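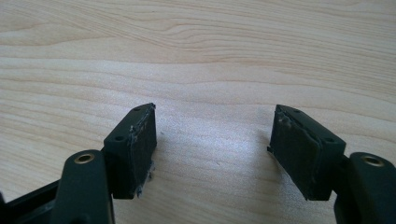
Assunta Caruso and Bláthnaid Tully
April

4. The open day as evidence

4.1 What visitors were shown

Open days get cited in our field more often than they deserve. A laboratory opens its doors, people clap, and a line about "successful public demonstration" turns up in the next grant report. We attended the Estero open day with that habit in mind. Our question was modest: could a visitor standing at the rope tell what the hand-held grippers were for, and how much of the skill on show belonged to the person holding them?

The host, Varnitz, ran the session from mid-morning until 3 pm. Its handout put attendance at 739. It also stated that 2608 recordings had been gathered with the Jilar grippers before the day. We could not check either figure, and the handout did not say what counted as a recording, or whether failed attempts were kept.

The task was introduced as "everyday handling". The objects at the station we followed were household ones, and the table was a small one (Figure 4).

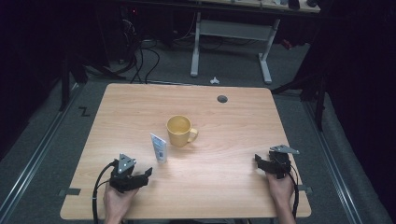 Figure 4. Demonstration table with a yellow mug, a small white tube and two hand-held grippers, one in each hand.

Our first concern is with the words used by the guides. Several told visitors that "the robot is learning this". What visitors had in front of them at this station was a person doing a task with a tool in each hand. Whether any robot later did the same task, and how well, was left to a poster.

Our second concern is with the setting. Two objects on a clear, pale tabletop make for easy viewing and probably for easy data. A kitchen bench at dinnertime is a different matter. When we asked about clutter, we were told it was "on the roadmap".

4.2 What visitors took away

We handed out a one-page form near the exit and got 75 back. Of these, 36 said they had watched a robot work by itself at the gripper station. We do not blame the visitors. The Rosser signage over the entrance promised "robots at home", and people read the rest of the day in that light.

The sample is small and people who fill in forms are not typical. Even so, we would want to see plainer labelling before anyone counts a day like this as proof of public understanding.

Comments

gumleaf: I was there and the guide at our table did explain it was the person doing the work. Might depend who you got.

R. from the back row: Did you ask Varnitz for the failed attempts? I'd like to see those before the good ones.

pellmell: Fair on the signage, a bit harsh on the mug. You have to start somewhere.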